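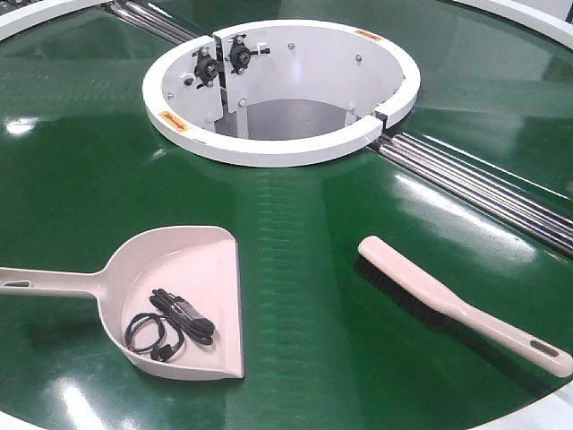
Figure 5-1. Table laid out for the cable task, arms withdrawn.

5. Demonstrating a Task by Remote Control

This section explains how to record demonstrations in Skillora with the arms under operator control. It assumes that the arms have been calibrated as set out in Section 4 and that the operator has completed the Midano safety module. The task used throughout is the transfer of coiled cables between a dustpan and the table surface.

5.1 Preparing the Table

1. Lock the table drive and confirm that the green surface cannot turn.
2. Place the dustpan toward the front left with its lip facing right.
3. Place the hand brush diagonally to the right of the dustpan. The brush is not handled in this task and remains on the table for all recordings.
4. Place the cable to be moved inside the pan, coiled.
5. Withdraw both arms to the rest position.

CAUTION: Keep fingers, sleeves and loose cords away from the metal rods and from the gaps in the white collar. Do not remove the orange labels from the collar.

Overhead lights will reflect from the surface. Do not cover the table or change the lighting between recordings in the same set.

5.2 Starting a Recording

1. Open Skillora and select Demonstrate, then Remote.
2. Enter the task name and the operator's initials.
3. Check that every camera view is live. The wrist view must show both finger tips.
4. Take hold of the hand controllers and press Engage. The arms follow the controllers at reduced speed until the status bar turns solid.
5. Bring the working gripper over the pan and stop with the fingers just above the plastic.
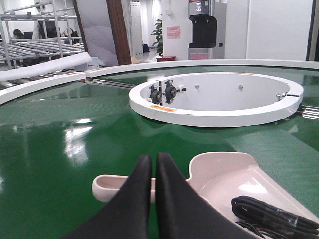 6. Press Record and wait for the single tone before moving.
7. Open the fingers wide enough to clear the coil on both sides, lower the gripper, and close until the force bar reaches its first mark.
8. Lift straight up, move clear of the pan wall, and set the coil down on the green surface to the right of the pan.
9. Open the fingers, raise the gripper, and press Stop.

Note: A recording ends automatically after 4,000 control steps. Most operators complete a transfer of one coil well within this limit.

If the fingers catch the wall of the pan, do not pull. Press Hold, open the gripper, and raise the arm slowly. Mark the recording as Failed and keep it. Failed recordings are stored separately and are used when the task is reviewed.

5.3 Recording Two Cables

When the task calls for two cables, set them side by side between the pan and the brush. The coils may touch, but one must not lie on top of the other.

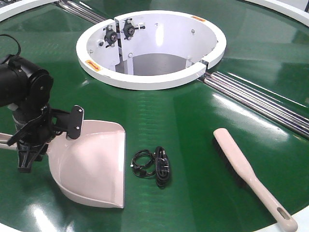
Figure 5-3. Two coils on the table, pan empty.

1. Record at least 20 accepted demonstrations before changing the position of the pan.
2. Vary the starting position of the gripper from one recording to the next.
3. Return the arms to rest before reaching over the table to adjust any item.

5.4 Working with Both Arms 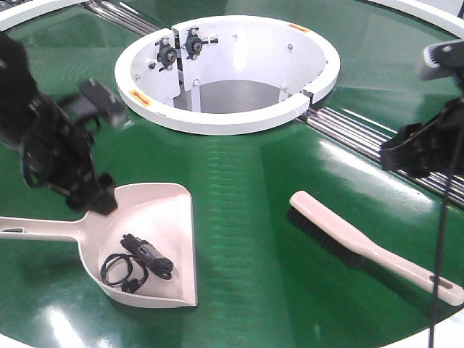

Section prepared by Flor Valderrama, Operator Training
Technical review: Nithin Iyer

With both arms engaged, each hand controller drives one arm only. Assign the left arm to the pan and keep the right arm over the rods on its own side until it is needed. The operator should move one arm at a time during the first session.

CAUTION: The arms do not detect each other in Remote mode. Press Hold at once if the grippers come closer together than the length of the brush.

Check that the cable hanging from the right arm stays clear of the brush before pressing Record. If it crosses the brush, return the arm to rest and reposition the cable with the power switched off.

On completion, select Save Set and enter the storage location assigned by the site supervisor. Error 469 at this point means that one camera stopped sending before the last recording ended. Discard that recording only, restart the camera, and repeat the demonstration.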